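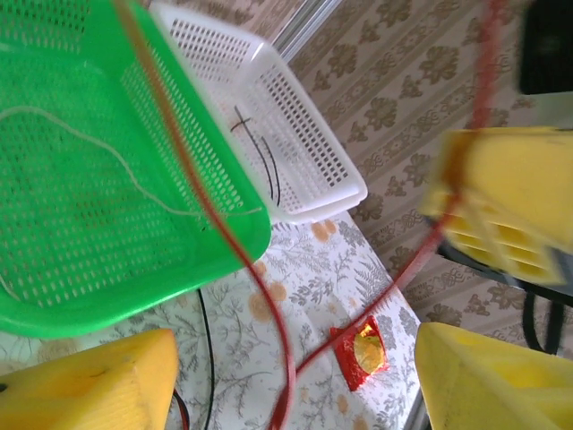 식탁에 올려 둔 초록 바구니와 흰 바구니

Pakeck 생활도움 > 정리·수납 > 바구니·상자

구멍 뚫린 플라스틱 바구니에 끈과 전선을 넣어 두는데 자꾸 엉킵니다

작성자 서랍세칸
29/04/2021 조회 3,838

안녕하세요. 집에서 끈이랑 전선을 정리하다가 막혀서 글 남깁니다.

작은방 서랍장 맨 아래 칸에 들어 있던 것들을 며칠에 걸쳐 꺼내서 식탁에 늘어놓고 분류하는 중입니다. 선물 포장하고 남은 끈, 운동화 끈, 노끈, 충전선, 어디에 쓰던 것인지 모르는 전선이 전부 한 서랍에 있었습니다. 서랍이 안 열릴 정도가 되어서 손을 대기 시작했습니다.

바구니는 집에 있던 것을 씁니다. 네모난 구멍이 벽에도 바닥에도 줄줄이 뚫린 플라스틱 바구니이고, 큰 초록색 하나와 흰색이 있습니다. 초록에는 끈 종류, 흰색에는 전선 종류를 넣기로 정했습니다. 사진은 시작하고 얼마 안 됐을 때라 초록에 베이지색 끈 한 줄만 보이고, 흰 바구니 쪽에 검은 선 두 가닥이 있습니다. 빨간 선은 어느 쪽에 둘지 못 정했습니다.

문제는 세 가지입니다.

첫째, 가는 끈의 끝이 바구니 구멍으로 빠집니다. 바구니를 들어 옮기면 밑으로 끈이 나와 있고, 그걸 모르고 선반에 올리면 옆 물건에 걸립니다. 한번은 당기다가 끈이 구멍 두 개를 왔다 갔다 하면서 꿰어져 있어서 푸는 데 한참 걸렸습니다.

둘째, 말아서 넣어도 며칠 지나면 풀려 있습니다. 고무줄로 묶어 봤는데 예전에 묶어 둔 고무줄은 삭아서 전선에 눌어붙은 것이 있었습니다. 그래서 고무줄은 쓰기 싫습니다. 빵 봉지 묶는 철사 끈은 집에 몇 개 없습니다.

셋째, 바구니를 선반에 넣을 자리가 애매합니다. 복도 쪽 선반이 높이 189센티미터짜리인데 맨 위 칸이 비어 있습니다. 거기 올리면 제가 의자 없이는 안이 안 보입니다. 중간 칸은 휴지와 세제가 차지하고 있습니다.

원래는 바구니를 버리고 뚜껑 있는 상자를 살까 했습니다. Daza 매장에 갔더니 Pirnen 수납함이 칸막이까지 들어 있어서 좋아 보였는데, 바구니가 멀쩡한데 또 사는 것이 맞나 싶어서 그냥 나왔습니다.

궁금한 것을 적어 보겠습니다.

구멍 뚫린 바구니에 끈을 넣어도 괜찮은지, 바닥에 뭘 깔면 되는지 알고 싶습니다. 깐다면 신문지가 나은지 다른 것이 나은지도요.

고무줄 말고 무엇으로 묶는 것이 좋은지, 되도록 돈이 적게 드는 쪽으로 부탁드립니다.

어디에 쓰는지 모르는 전선은 다들 어떻게 하시는지도 궁금합니다. 버리면 꼭 다음 주에 필요해질 것 같아서 못 버리고 있습니다.

끈은 짧은 것까지 다 남겨 두는 편인데 몇 센티미터부터 버리시는지요. 손바닥 길이만 한 것도 꽤 있습니다.

바구니 청소 이야기도 환영합니다. 구멍 모서리마다 먼지가 끼어 있습니다. 물로만 헹궜더니 그대로였습니다.

세탁실옆방 님의 글
채택됨 · 도움이 됐어요 19

저도 비슷한 바구니를 오래 썼습니다. 새로 사지 않아도 됩니다. 순서대로 적습니다.

1. 바닥 깔개

끈을 넣을 바구니에는 바닥을 깔아야 합니다. 신문지는 권하지 않습니다. 금방 구겨져서 끈 밑으로 말려 들어가고, 밝은 색 끈에는 잉크가 묻는 수가 있습니다. 택배 상자의 판지가 제일 편합니다. 바구니를 판지 위에 올려 놓고 연필로 바닥 둘레를 따라 그린 다음, 그린 선보다 조금 안쪽으로 자르세요. 바구니는 대개 위로 갈수록 넓어지므로 윗부분을 대고 그리면 안 들어갑니다. 모서리가 둥글면 판지 모서리도 둥글게 잘라야 들뜨지 않습니다.

벽 쪽 구멍까지 막고 싶으면 판지를 길게 잘라 옆면에 한 바퀴 두르면 됩니다. 저는 손가락 두 마디 높이로만 둘렀습니다. 끈은 아래쪽에 가라앉아 있어서 그 정도로 충분했습니다. 풀이나 테이프로 붙이지 마세요. 나중에 씻을 때 빼야 합니다.

전선 바구니에는 깔개를 안 깔아도 됩니다. 굵은 전선은 플러그가 있어 구멍으로 잘 안 빠집니다. 이어폰 줄처럼 가는 것만 지퍼백에 따로 넣어서 바구니에 세워 두세요.

2. 묶는 것

벨크로 띠를 쓰세요. 롤로 파는 것을 사서 필요한 길이로 잘라 쓰는 방식이 쌉니다. 동네 잡화점에서 낱개로 살 때는 하나에 약 500원 줬고, 롤로 사면 훨씬 덜 듭니다. 제가 지금 쓰는 것은 Irnotine 제품인데 꼭 이것일 필요는 없습니다. 폭이 좁은 것을 고르세요. 넓으면 가는 선에서 헛돕니다.

끈은 벨크로로 묶지 마세요. 까칠한 면에 올이 붙어서 일어납니다. 끈은 판지 조각에 감는 것이 낫습니다. 명함만 한 판지 양쪽 짧은 변에 가위집을 하나씩 내고, 한쪽 가위집에 끝을 끼운 뒤 감고, 다른 쪽 가위집에 나머지 끝을 끼우면 끝입니다. 판지에 길이를 적어 두면 나중에 풀어 보지 않아도 됩니다. 굵은 노끈은 명함 크기로는 안 되고 손바닥 크기가 필요합니다.

감은 판지는 바구니에 눕혀 쌓지 말고 책 꽂듯이 세워 넣으세요. 위에서 글씨가 보입니다. 바구니가 커서 자꾸 넘어지면 빈 우유갑을 씻어 말려서 윗부분을 자른 다음 칸막이로 넣으면 됩니다.

3. 전선 감는 법

팔꿈치와 손에 걸어 팽팽하게 감는 분들이 있는데 그렇게 하면 선이 꼬이고 플러그 목 부분이 상합니다. 바닥에 내려놓고 원래 말려 있던 방향대로 둥글게 돌리세요. 손바닥보다 조금 큰 원이면 됩니다. 플러그 쪽을 마지막에 남기고, 원의 한쪽만 벨크로로 묶습니다. 양쪽을 다 묶으면 꺼낼 때 번거로워서 결국 안 묶게 됩니다.

고무줄이 눌어붙은 선은 손톱으로 긁지 말고, 마른 천으로 문질러 떼 보세요. 그래도 남으면 지우개로 밀면 대부분 떨어집니다. 떼고 나서 피복이 갈라져 있으면 그 선은 쓰지 말고 버리세요.

4. 모르는 전선

플러그와 단자 모양이 같은 것끼리 먼저 모읍니다. 그러면 같은 것이 여러 개 나옵니다. 같은 모양은 상태 좋은 것으로 두 개만 남기세요. 어댑터가 달린 것은 어댑터에 적힌 출력 전압과 전류를 보고, 집에 있는 기기 쪽 표시와 맞춰 봅니다. 모양이 맞는다고 그냥 꽂으면 안 됩니다. 전압이 다르면 기기가 고장 날 수 있습니다.

맞는 기기를 못 찾은 것은 봉투 하나에 넣고 겉에 달만 적어 두세요. 저는 4월에 넣었으면 "4월"이라고만 씁니다. 다음 해 같은 달까지 한 번도 안 열었으면 폐전선으로 내놓습니다. 버리는 방법은 동네마다 달라서 주민센터나 관리사무소에 물어보는 것이 빠릅니다.

5. 끈 길이

선물 포장을 자주 하면 한 뼘 반, 아니면 두 뼘 밑으로는 버려도 됩니다. 손바닥 길이는 매듭을 지으면 남는 것이 없습니다. 화분 지지대 묶을 일이 있는 집이면 짧은 것도 씁니다. 그럴 때도 작은 통 하나로 정해 놓고 넘치면 버리세요.

6. 선반 위치

맨 위 칸에는 자주 안 쓰는 것을 올리는 것이 맞습니다. 끈과 전선은 생각보다 자주 찾게 됩니다. 휴지를 맨 위로 올리고 중간 칸을 비우세요. 휴지는 가볍고 떨어져도 다칠 일이 없고, 뭐가 들었는지 들여다볼 필요도 없습니다. 세제는 위로 올리지 마세요. 샐 수 있고 무겁습니다. 세제는 맨 아래 칸이 낫고, 어린아이가 있으면 문 달린 곳으로 옮기세요.

바구니 앞면에는 이름표를 다세요. 구멍이 있으니 끈으로 꿰어 달면 됩니다. 테이프로 붙이면 구멍 때문에 붙는 면이 적어서 금방 떨어집니다.

서랍세칸 님의 댓글
자세한 글 감사합니다. 판지를 깔아 봤는데 끈이 밑으로 안 나옵니다. 처음에 바구니 윗부분을 대고 그렸다가 안 들어가서 다시 잘랐습니다. 글을 끝까지 읽고 할 걸 그랬습니다. 휴지도 맨 위로 올렸습니다. 혹시 판지가 눅눅해지면 얼마 만에 갈아야 하나요?

세탁실옆방 님의 댓글
정해 놓은 기간은 없고 만져 봐서 물렁하면 갑니다. 장마 지나고 한 번 갈면 대체로 됩니다. 창고나 베란다에 두는 바구니라면 판지 말고 얇은 플라스틱 파일 표지를 잘라서 까세요.

서랍세칸 님의 댓글
안 쓰는 파일이 많으니 다음에는 그걸로 해 보겠습니다. 빨간 선은 우선 전선 쪽으로 보냈습니다.

물받이 님의 글
도움이 됐어요 4

청소 답이 없어서 청소만 씁니다.

큰 대야나 욕조에 미지근한 물을 받고 주방 세제를 조금 풀어서 바구니를 통째로 담가 둡니다. 삼십 분쯤이면 먼지가 붇습니다. 그다음 안 쓰는 칫솔로 구멍 줄을 따라 한 방향으로 문지르세요. 왔다 갔다 하면 칫솔모가 구멍에 걸려서 물이 얼굴로 튑니다. 안쪽을 한 번, 바깥쪽을 한 번 하면 모서리 먼지가 빠집니다.

손잡이 밑이나 테두리를 접어 놓은 안쪽도 보세요. 거기에 제일 많이 낍니다. 칫솔이 안 들어가면 면봉이나 나무젓가락에 물티슈를 감아서 밀면 됩니다.

뜨거운 물은 쓰지 마세요. 얇은 바구니는 휘어서 선반에 놓으면 한쪽이 들립니다. 저는 끓는 물을 부었다가 하나 버렸습니다. 색 있는 바구니에 락스를 쓰는 것도 얼룩이 질 수 있어서 안 합니다. 흰 바구니가 누렇게 된 것은 햇빛 때문인 경우가 많고 그건 문질러도 안 빠집니다.

말릴 때는 엎어 놓지 말고 비스듬히 세우세요. 엎으면 테두리 안쪽에 물이 고입니다. 전선 넣을 바구니는 하루 더 말리고 넣는 것이 좋습니다. 겉은 말랐어도 테두리 안에 물이 남아 있다가 들어 올릴 때 흐릅니다.

모과차두잔 님의 글
도움이 됐어요 1

그냥 상자 사세요. 저도 구멍 난 바구니 쓰다가 Pirnen 수납함으로 바꿨는데 편합니다. 칸막이 옮길 수 있고 뚜껑 있어서 먼지 안 들어갑니다. 바구니는 감자나 양파 담으면 됩니다. 구멍 있는 바구니는 원래 그런 데가 어울리는 것 같습니다.

서랍세칸 님의 댓글
의견 감사합니다. 칸막이 높이가 어느 정도인가요? 전선 플러그가 큰 것이 있어서 뚜껑이 닫힐지 궁금합니다.

모과차두잔 님의 댓글
재 보지는 않았는데 노트북 어댑터는 눕혀야 닫힙니다. 멀티탭은 안 들어가서 밖에 둡니다.

세탁실옆방 님의 댓글
멀티탭은 어디에 넣든 자리를 많이 차지합니다. 선반 옆면에 고리를 달아서 거는 방법도 있습니다. 양파 담을 바구니라면 판지는 빼고 쓰세요. 바람이 통해야 합니다.

서랍세칸 님의 댓글
당분간은 있는 바구니로 쓰고, 멀티탭은 고리를 사다가 걸어 보겠습니다. 이번 주말에 세제 풀어서 바구니도 씻을 예정입니다. 끈은 두 뼘 안 되는 것을 골라냈더니 봉투로 하나 나왔습니다.

이 글과 비슷한 글
운동화 끈 여분은 어디에 보관하시나요
선반 칸 높이가 안 맞을 때 바구니 고르는 법
벨크로 띠에 먼지가 붙어서 안 붙을 때
멀티탭 벽에 걸어도 되나요
식탁보 위에서 작업할 때 밀리지 않게 하는 방법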